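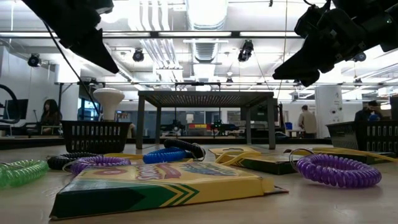
The sorting table, with crayons, key coils and both baskets.

June, ten past nine at night

Killau dropped its arm today. I want to get this down before the report version sets in my head, because in the report it will be an "uncommanded descent of the right arm" and I shall have to sound calm about it.

We were on the stationery task. Crayon boxes in one basket, wrist coils in the other, clear the table, lay it out again. I have seen that table cleared so often that I dream in yellow. The morning was dull in the way you pray for. Then just after two the right arm stopped over the table, thought about it, and sank. It didn't crash down. It went like a very tired man lowering himself into a bath, and it came to rest with its fingertips on a box of crayons and kept on pressing.

The log says it pressed for 21 seconds. I would have sworn to a minute. Hala had the stop button and did use it, but she used the one for the left arm first, as we moved the buttons in spring and the labels are still on the old sides. I wrote that job on the whiteboard myself. It is still on the whiteboard. It has a box drawn round it to show how important it is.

The crayons died. I opened the packet afterwards and the whole top row had snapped, green included. Mirjam said better them than knuckles, and then we both went a bit quiet, as I'd had my hand in there straightening a coil not long before. The rule is that you don't reach in while the arms are live. I know the rule, having typed it.
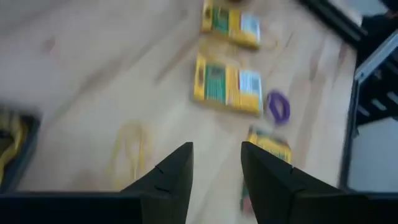
What failed, so far as we can tell tonight, is the load estimate. The arm has to know what it is carrying so that it can hold itself up properly, and somewhere after the last pick it decided it was carrying nothing, then less than nothing, and let itself down to suit. I spent most of the afternoon in the wrist pictures looking for the moment. They are mostly blur. I can make out the two fingers coming up from the bottom and three yellow boxes above them, more or less in a column, with the lowest mostly lost behind the right fingertip, and there's a little purple coil off to the side. I did wonder if a cord had got caught round something, because there is a pale one on the table so close to the colour of the wood that I went past it twice. It isn't touching the fingers in any picture I found. So no cord to blame, which is a pity. I'd have enjoyed blaming a cord.

Marit thinks it is the Salminen update. Marit thinks everything is the Salminen update, including the coffee machine, but this time she had a graph. The new code samples the wrist sensor 1000 times a second and the old filter was written for 2000, and it was never told. If she's right, the estimate has been drifting a little on every pick since we installed it, and we simply never ran long enough for it to reach the bottom.

Brigitta came down at four and asked whether it was safe to carry on. I said yes, with the force limit turned down. She looked at me for rather a long time. I said no. She said that was what she had thought too, and went back upstairs. So both arms are off, pins in, and there is a sheet of paper taped to the controller in my worst handwriting.

Ingeborg rang from Mellura at teatime wanting to know if the demonstration was still on. Told her we'd had a small event. She asked how small. I said crayon sized. She didn't laugh, and on reflection I wouldn't have either.

Tomorrow: swap the button labels before anybody takes their coat off. Put the old code back and run it with the arm hanging over foam. Ask Hala to write her own account without reading mine. Find out why the force limit let it push for all that time, which bothers me more than the sinking does and which I notice I've left till last.

Also buy crayons.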